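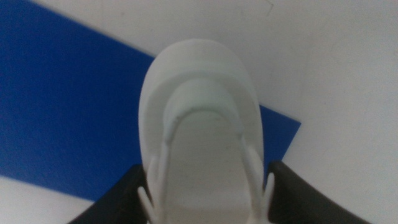
Lunes, casi medianoche

Otra vez he salido tarde del taller y otra vez por culpa de una cosa que mi abuela hacía sin mirar. Coger algo y dejarlo en otro sitio. Cuarenta años de promesas y seguimos en eso, en coger y en dejar.

Rafferty sostiene que para mayo tendremos un ayudante capaz de recoger una cocina entera. No ha dicho de qué año. Le pregunté si en su casa recoge él la cocina y cambió de tema, así que por ahora la carrera entre el hombre y la máquina va bastante igualada.

Lo que me desespera del agarre es que no avisa. Las pinzas aprietan con la misma seriedad cuando lo tienen todo ganado que cuando están a punto de perderlo. Las cosas blancas, además, son una tortura: blanco sobre blanco, el borde se le deshace al programa y hay que discutir con él dónde acaba el objeto y dónde empieza la mesa. Hoy he discutido 16 veces. He ganado 2, y en una creo que me dejó ganar.

Harriet lleva la hoja de intentos y dice que vamos por el 3.481. Lo dijo comiéndose una mandarina, que pelaba con una sola mano mientras con la otra escribía. Me quedé mirándola más de lo educado. Si supiera programar esa mano me jubilaba el viernes.

Por la tarde llamaron de Clirance para saber si el sistema podría ordenar un almacén pequeño. Otis tapó el teléfono y me miró. Le dije que sí, siempre que el almacén tuviera paciencia – y poca cosa dentro. Él lo tradujo por «estamos en una fase muy prometedora». Por eso atiende él las llamadas.

He llegado a casa y tenía el fregadero lleno, la ropa tendida desde el sábado y un calcetín en el pasillo que ya considero inquilino. Lo he recogido a la primera, de un tirón, sin calibrar nada. Luego lo he dejado encima de una silla, al lado de los otros.

Mañana: cambiar la fuerza de cierre, pedirle a Bernadette las puntas nuevas y comprar lavavajillas, del líquido.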